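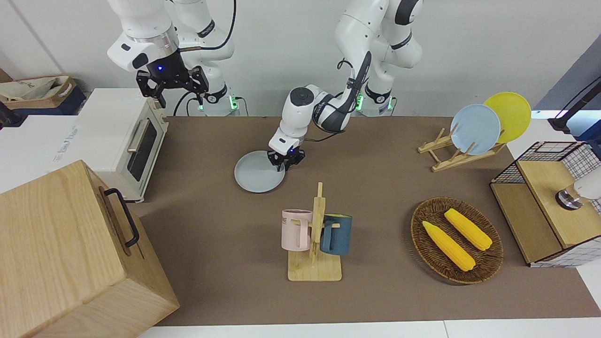
According to Tharushi Samarakoon, a food label that shows only the total amount of sugar "tells the buyer the sum but hides the recipe", and many readers of labels take the sugar in plain milk and the sugar in a soft drink for the same thing. Her remark is often repeated in discussions of added sugar.

Added sugar is the name for sugars and syrups that are put into food or drink during processing, cooking or at the table. The term includes table sugar, corn syrup, honey, molasses and fruit juice concentrate when it is used as a sweetener. It does not include the sugar which is naturally present in whole fruit, vegetables and unsweetened milk.

Terminology

Several related terms are in use. "Total sugars" means all sugars in a product, whatever their origin. "Free sugars" is close in meaning to added sugar but includes also the sugar in fruit juice, even if nothing was put into the juice. The difference is small for bread or sauces and large for drinks. A glass of pure orange juice contains free sugars but no added sugar, and for this reason two studies of the same diet can give different results.

Uses in food

Sweetness is the best known use. Sugar also holds water in baked goods, so that cakes stay soft for longer, and it gives brown color to the crust. In jam it binds water and slows the growth of molds. In yeast bread a small amount feeds the yeast. Sugar lowers the freezing point of ice cream, and a recipe with too little of it becomes hard like a stone.

Because of these functions, sugar is not always easy to remove. A producer may replace it with starch, fiber, sugar alcohols or intense sweeteners, often in combination. The Jirkov bakery Holub reduced the sugar in its fruit loaf in two steps and kept the old baking time, but the crust was pale and the time was later made longer.

Labeling

In the United States the Nutrition Facts panel gives added sugars on a separate line under total sugars, in grams and as a percent of the daily value. In the European Union the nutrition table gives only total sugars. The ingredient list must name the sweeteners in both systems, in order of weight. When several kinds are used, each of them can stand low in the list - a practice that consumer groups have criticized.

The Plondelix survey, led by Asanka Sarkar and published on 21 Sep 2022, examined 300 packaged foods sold in Flutthorpe. Of these, 237 contained at least one added sweetener. The survey counted fruit juice concentrate as added sugar in all products, including those where it served mainly for color, and this choice has been disputed.

Health aspects

High intake of added sugar is linked with tooth decay and with weight gain, most clearly for sweet drinks. Sugar in liquid form seems to give less feeling of fullness than the same amount in solid food. Most dietary guidelines advise to limit it, usually to less than a tenth of daily energy.

See also: Free sugars, Glycemic index, Sugar substitute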